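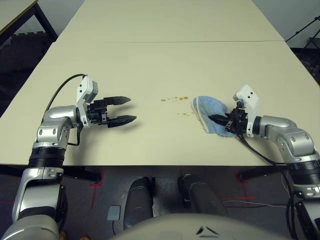

Moving old sessions to Tendden 4

January 28, 2018

I have spent most of this month moving my back catalogue of sessions from Tendden 3 to Tendden 4. There are 205 of them, the oldest from a laptop I no longer own. The release notes say that version 3 sessions open without changes. Most do. These are my notes on the ones that didn't.

Tempo maps

A version 3 session with a single fixed tempo opens correctly. A session with a tempo ramp opens with the ramp turned into steps, one per bar. On a slow ramp the difference is hard to hear. On a piece that goes from 60 to 100 bpm over four bars it is obvious, and any audio clip set to follow the tempo drifts against the MIDI parts.

The fix is to delete the steps and draw the ramp again. Do this before touching the clips. If you nudge the clips first, they are pinned to the stepped map and have to be reset one at a time. There is a "Reset clip anchor" command in the clip menu, but it works on one clip only, even with several selected.

Plug-in paths

Version 4 no longer scans the old shared folder. Plug-ins kept there show up as missing, with a grey slot and the name in brackets. The settings are kept in the session file, so nothing is lost as long as you don't save after removing the slot. Add the folder under Preferences, Locations, then rescan and reopen the session.

The Covum compressor is an exception. It changed its internal ID between its own versions 1 and 2, and Tendden 4 treats the two as unrelated. Randa Harb suggested installing both, opening the session, saving the preset from the old one and loading it in the new one. That works for everything except the side-chain input, which comes back set to "None". I have 220 instances of this compressor across the catalogue, and I am only doing the sessions I expect to open again.

Sample rate

If the session and the interface disagree, version 3 asked what to do. Version 4 changes the interface without asking. My converter clicks loudly when its rate changes, so I now turn the monitors down before opening anything old. There is a setting to bring the question back, under Preferences, Audio, Advanced. It is off by default.

Frozen tracks

Frozen tracks play back, but can't be unfrozen unless the original instrument is present. Version 3 behaved the same way. The difference is that version 4 hides the instrument name until you hover over the freeze button, which makes it slow to find out what you need to install. Nipon Nilsuwan keeps a text file of instruments beside each session. I did not, and have started.

Still to do: the sessions with video attached, and the long Plekham recordings from June, which use surround buses. I opened one of the Plekham files briefly and the rear channels were swapped. I closed it without saving.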